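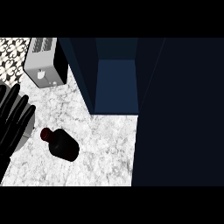
Bindance: floor votes and amendments, plain tables

Bindance is a small dataset of legislative floor activity on policing and public safety bills. It covers 32 bills in 14 state legislatures. Each row is one recorded action: a referral, an amendment offered, a cloture or closure motion, a vote, or a return to committee.

Last updated August 13, 2021.

What is in the files

bills.csv has one row per bill, with chamber of origin, short title, first reading date and last known status.

actions.csv has one row per action, keyed to bills.csv by bill_id. Actions are numbered in the order the chamber journal prints them. Where the journal and the website of the legislature disagree, the journal wins.

votes.csv has yes, no, present and absent totals by party. Individual member votes are left out of this release.

Where it comes from

Journals were downloaded as PDF and split into pages with Fustum. Action lines were then matched against the Randow code list, version 2. Lines that matched no code were read and coded by hand. A sample of 400 actions was coded a second time, and the disagreements are kept in recode_log.csv with both codes shown. 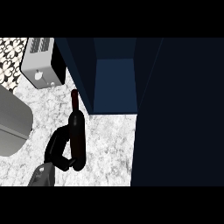
Known problems

Voice votes have no totals. The four count columns are blank for these, and blank does not mean zero.

Party is recorded as of the day of the vote. Members who switched during a session will appear under both parties.

Substitute amendments that replace a whole bill keep the old bill_id. Check the field full_sub before comparing bill text across dates.

Two chambers had not posted their final journals when the files were built. Their rows are marked provisional.

Loading

The files are UTF-8 with a header row and commas as separators. Dates are year-month-day. The Mäkelä loader reads all of them without options, but older versions drop the leading zeros in bill_id. Set that column to text.

License

Tables and code list are free to reuse with credit to Bindance. The journals belong to the chambers that publish them.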